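Tabletop Task Assistant (part-time, fixed term)
Kiline, Pradport site
Posted 2023-08-01
Reference: Pivis 83

Kiline is recruiting one assistant for the Pivis project, a study of how small objects are placed, sorted and cleared on ordinary household tables. The post covers preparation of the table before each session, resetting between trials, and the written record. It is based in the Baudry room on the ground floor and cannot be done remotely.

Work area

All trials use one round wooden table. The position of each object is measured from the table edge with a steel rule, so the top must be clear and wiped down before the first trial of a session. The floor next to the table is light gray with a fine speckle, and dropped items must be picked up before the next trial starts. 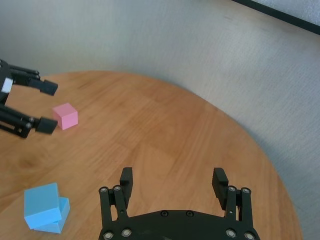

Objects

The standard set for the August block is made up of small cubes in pastel colors. Placement follows a printed layout sheet, one sheet per trial. Some layouts call for cubes close together and others for cubes well apart. The assistant sets the layout, checks it against the sheet, initials the sheet and steps back from the table. Cubes with dents or marks are to be replaced from stock and the change noted in the log.

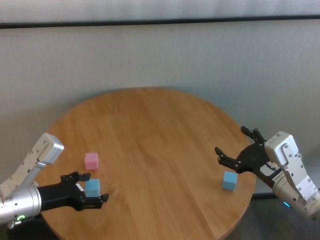
Pink and light blue cubes on the round table, Baudry room.

Duties

- Wipe and inspect the tabletop at the start and end of each session.
- Set out cubes to the layout sheet, with a tolerance of 9 mm.
- Reset the table between trials. A full session is 99 trials.
- Record start time, end time and any interrupted trial.
- Keep the cube stock sorted by color and report shortages.
- File layout sheets in session order.

Requirements

- Accurate color vision. A short screening test is given at interview.
- Able to stand for most of a session, with breaks.
- Able to read a scale drawing and measure in millimeters.
- Clear handwriting. The log is kept on paper and typed up later by the project office.
- Previous work in a lab, stockroom or print shop is useful but not required.

Hours and term

The post is for 180 hours in total, worked in half-day sessions. Morning or afternoon sessions can be chosen at the start and stay fixed for the term. Unused hours do not carry over. Training takes up the first two sessions and is paid at the full rate. Closed-toe shoes must be worn in the Baudry room. Food and drink stay outside.

How to apply

Send a one-page résumé and a short note stating which sessions you can work. Quote the reference above. Applications may be left at the Pradport front desk or mailed to Kiline, Pivis project office. Interviews will be held on site in August and include a practical exercise of setting out one layout from a sheet. Applicants who need a seat or a different table height for the exercise should say so in the note.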